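Minutes of the equipment planning meeting, June 13, 2022
Present: Raíssa Bastos (chair), Efraín Valderrama (minutes), the simulation group, the purchasing office
Subject: simulation work and the equipment budget for the Pletgate project

1. Opening
The minutes of the May meeting were accepted with one correction. In point 3 the supplier should read Prerkum and not Undum.

2. State of the simulation work
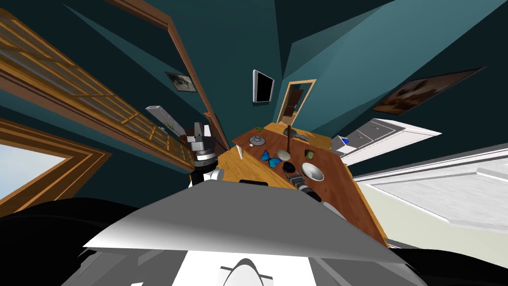
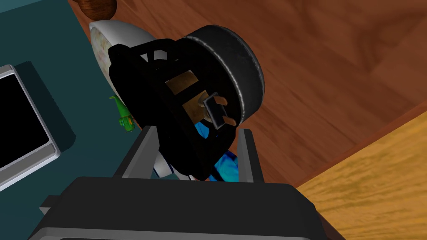
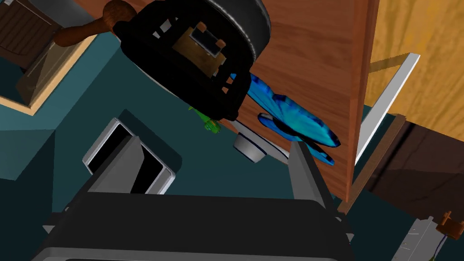
Tabletop work in the simulated room, Pletgate project. First picture: the table with its objects and the arm. Second and third: views from the gripper.

Raíssa explained that all the work on the table is still done in simulation and that the group wishes to continue so until the real arm is ordered. The question for today is which equipment we must buy first, and what can wait to the next budget.

Efraín asked if the objects in the simulation are similar enough to what we will buy for the real table. Raíssa answered that the dark, bulky things such as the one held in the second picture are the most useful for choosing a gripper, as they hide a good part of the view behind them. She would like to have a second camera position in the budget for this reason. Efraín agrees, but he wants to see the price first.

3. Gripper
Two offers are on the table. Undum offers a two-finger gripper with delivery in 5 weeks. Prerkum offers a similar one with a longer warranty, but the delivery time was not written in the offer. The purchasing office will ask again. No decision today.

Raíssa noted that spare fingers must be in the same order. In the last project they were ordered separately and we paid shipping twice.

4. Computers
The group asks for 4 workstations for simulation. The purchasing office can approve 2 in this budget year. After some discussion it was agreed to order 2 now and to put the others in the plan for next year. The old machines stay in use – they are slow, but they can still do the rendering at night.

5. Table and room
The real table will stand in the Guimarães building, ground floor. Efraín measured the door and the arm can enter in its box, but the pallet can not. The carrier should be informed before delivery. The floor must be checked for the weight of the base. Electrical outlets on the window side are not sufficient and a request is already sent to the building office.

6. Objects for testing
It was agreed to buy a set of 35 household objects in different sizes and colors. Raíssa will write the list. Small and light pieces should be included, also some dishes and bowls. The cost is small and can go under consumables.

7. Training
Undum includes one day of training in the price – Prerkum asks for it extra. This should be counted when the offers are compared.

8. Actions
Purchasing office: written delivery time from Prerkum
Raíssa Bastos: list of objects, price of second camera
Efraín Valderrama: floor check, message to the carrier, order form for the workstations

9. Next meeting
The date will be sent by e-mail when both gripper offers are complete.

Minutes written by E. Valderrama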